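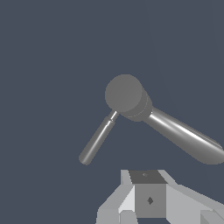 Why do people who lost a local election still turn up to council meetings afterwards?

Mostly they come for one issue they cared about before the vote and still care about now. In our survey the party result mattered far less than whether a person had a road, a school or a bus route to speak up for.

Figure 1. Grey hammer-like tool against a plain dark slate-blue background (computer rendering).

4.2 Turning up after a loss

This was the part of the study we most looked forward to, and it did not let us down. We sent the same short form to homes in Atstead and Estell once the new council had settled in, and 1308 people filled it in. Of these, 300 had backed a losing candidate and had also gone to at least one public meeting since. We had expected a handful!

The two towns make a lovely pair to compare. Atstead changed hands after a bitter campaign, while Estell kept the same ruling group with a smaller lead. If anger at the result were what brought people out, Atstead's meetings should have been full of losing voters and Estell's should not. Their share of the public seats was nearly the same in both towns, and so were the subjects they raised (parking, bin rounds, and the long quarrel over the Dawber bridge, which comes up in almost every set of minutes we read).

We then held 23 longer talks with people from the group of 300. Again and again they told us how they had first come along: a neighbour asked them, or a leaflet came through the door with a time and a room on it. Only 11 brought up the election before we did. One woman in Estell said she "couldn't tell you who chairs it, but I can tell you what they've done to the 7.40 bus", and several others spoke in much the same spirit.

Grillance, the village we used to try out the form, is left out of the counts above. Its parish meeting is held in the pub at half past six, and people who came for supper often stayed to listen, so attendance there means something rather different. We would love to see someone study it properly.

Our form asked about meetings people went to in person. Those who watched online are missing from this section, and we come back to them in 4.3.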